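Skelgate Rooms Users' Group
Minutes of the meeting held March 5, 2022, Endau Room

Present: N. Simões (chair), Hubmann (minutes), three delegates from the Skurnembridge site.

1. Previous minutes
Accepted with one correction: under item 4, "litres" should read "millilitres".

2. Floor and clearing procedure
The parquet in the small room was recoated in July. The supplier's sheet permits a damp mop only and rules out dragging containers across the boards. Natália Simões proposed that small items cleared from the desk be collected in a bucket carried by the handle — no trolleys on the parquet until felt wheels are fitted. Agreed.
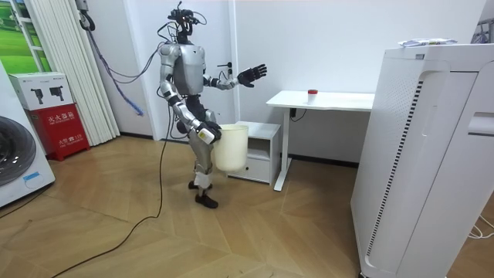 Fig. 1. Small room, parquet floor, white bucket carried by the handle.

The Skurnembridge delegates asked whether the bucket could be set down on the boards. Permitted, provided the base is wiped beforehand. Cables crossing the parquet are to be routed clear of the door wherever their length allows. The curtain is to be taken down for laundering before the next booking; Hubmann to check the colour-fast rating on the hem.

3. Table tops
The white tables mark easily. Neutral cleaner at the present dilution leaves smears if the surface is not buffed, and a second dry cloth was recommended. The work order is to be amended as follows: containers off first, wipe, buff, then inspect at a low angle against the light.

It was noted that the last container is often left standing near the table edge while the remainder is cleared. The chair asked that this be treated as an incomplete clear and recorded as such on the sheet.

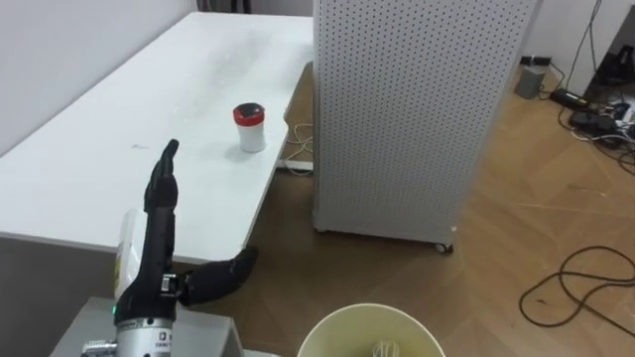 Red-capped containers are to be kept upright at all times and the cap checked for tightness before the container goes into a bucket. Bottles with yellow labels are to be stored separately — the shelf in the Endau Room was suggested, subject to measurement. Shelf depth is understood to be over 32 cm. Hubmann to confirm.

4. Consumables
Nine microfibre cloths to be ordered, charged to the Skelgate account. Request for a second mop head deferred.

5. Other business
The door handle in the small room was reported stiff. Hubmann to lubricate the latch and report back.

Meeting closed. Date of next meeting to be circulated.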